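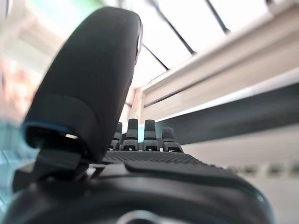
Trinh Cao

Sorting out the back room before the shelves go in at Onwood. I've got 103 storage tubs, all the same size, and I can't decide whether to label the lids or the ends. Lids are quicker to write on. Any views? I'd like it finished in June.

Kári Bundgaard
Ends. Once they're stacked you can't read a lid without lifting three tubs off it.

Bình Bạch
Disagree. I label lids and only stack two high. Ends get scuffed when you slide them in and out, and the tape peels.

Kári Bundgaard
Then you need twice the shelf. Not everyone has the room.

Nga Trương
Numbers on the ends, list in a notebook. We did 152 boxes that way when we left Vadesham and found the kettle the same evening. Keep the notebook somewhere you won't pack it.

Bình Bạch
And if you lose the notebook?

Nga Trương
Photo of each page on the phone.

Khôi Giáp
What are the shelves rated for? Tubs of books get heavy fast. I'd sort that before worrying about labels – books on the bottom, bedding up top.

Trinh Cao
It's mostly fabric and paperwork, a few books. Going with numbers on the ends, I think. Bình, I'll try the wider tape and see if it peels.

Bình Bạch
It will. Paint pen is better if you must do the ends.

Kári Bundgaard
Paint pen is a pain when you change what's in them.

Nga Trương
Numbers don't change though, only the list does.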